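Gingham, white paper and the big spring table reset
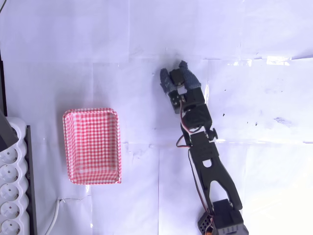
The gingham tray on its white paper, power strip along the side.

I have been promising you my table-covering talk since October, and Celina Laskowska finally wrote in to ask if I'd forgotten. I hadn't! I was just still working through the last roll of paper (it went on forever, and I blame nobody but myself for buying the long one).

So, the paper. I cover my work table in plain white sheets and I wouldn't go back to the plastic cloth for anything. I overlap them a couple of inches, tape only at the corners, and when a sheet gets gluey or somebody draws a cat on it, up it comes and a new one goes down. Under my cool lights it looks a little bit lavender, so if you're matching thread or paint, please walk over to the window first. I once picked out an entire set of "gray" buttons that were nothing of the kind, and Jolanta Wieczorek still has them in a jar at Salden.

Then there's the tray. I'm very fond of red-and-white gingham, as anybody who has seen my kitchen curtains will know, and a rectangular tray is so much handier than a round one on a work table. It sits square with the edge and holds all the little things that would otherwise roll off and end up under the radiator. Mine lives on the left. I'm right-handed and I like that side clear for scissors, but Waldemar Zieliński does it the other way around and his table at Hidley is far neater than mine, so suit yourselves.

The power strip goes along the far left too, running with the edge of the table. I used to keep one on the floor and spent half my life crawling after plugs. Up top, you can get at every socket without getting out of your chair! Do keep your water glass on the other side, and don't let the paper ride up over it.

We have nearly 2,000 sheets left from the shared order, cut and flat, and they're in the hall cupboard at Vetetside. Take a stack of 21, that's what fits in a tote without curling. Ksawery Tomaszewski has the key, and he'd like the empty boxes back when you're done with them.

Next time I want to get into drawer liners, so send me your favorites, gingham or otherwise.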